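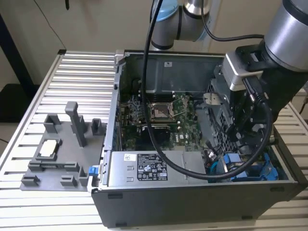
Estação de trabalho recondicionada Indberg 1307

Ref. 1307 | Torre | Vendida sem processador | Garantia de 14 meses

Há clientes que nos perguntam se ainda vale a pena comprar uma torre grande, daquelas que ocupam meio lado da secretária, e a nossa resposta continua a ser um sim muito convicto! A Indberg 1307 nasceu para gabinetes de arquitetura e salas de edição, trabalhou dias inteiros sem se queixar e chega à nossa loja ainda com muitos anos de serviço pela frente.

O que fazemos antes de a pôr à venda

Cada unidade passa pela bancada da Urmila Joshi, que a abre, limpa o pó acumulado (e há sempre mais do que se imagina), substitui a pilha da placa-mãe e verifica as portas uma a uma. A pasta térmica velha sai toda. O teste de arranque é feito com um processador nosso, que depois retiramos, e só então a máquina recebe a etiqueta da Boltcombe.

Porquê sem processador?

Foram os próprios clientes que nos pediram. Muitos já têm um guardado na gaveta, outros querem escolher com calma, e assim conseguimos manter o preço nos 300 euros. Se preferir que sejamos nós a montar, envie-nos o modelo antes da compra para confirmarmos a compatibilidade. A montagem fica incluída, e a pasta térmica também.

Antes de instalar o seu

Desligue o cabo de alimentação, deite a torre de lado numa superfície firme e trabalhe com boa luz. Não toque nos contactos do encaixe, nem para tirar um cotão teimoso. O processador deve assentar sem força nenhuma; se resistir, volte a levantá-lo e confira a orientação.

Entrega

Enviamos para todo o continente em caixa dupla com espuma. Quem vive perto pode levantar na loja, mas traga ajuda, que a torre pesa bem. Teclado, rato e monitor são vendidos à parte, tal como os discos.

Dúvidas

Escreva à Shalini Mathur, no apoio ao cliente, indicando a referência 1307. Ela gosta de responder com pormenor, por isso pergunte à vontade.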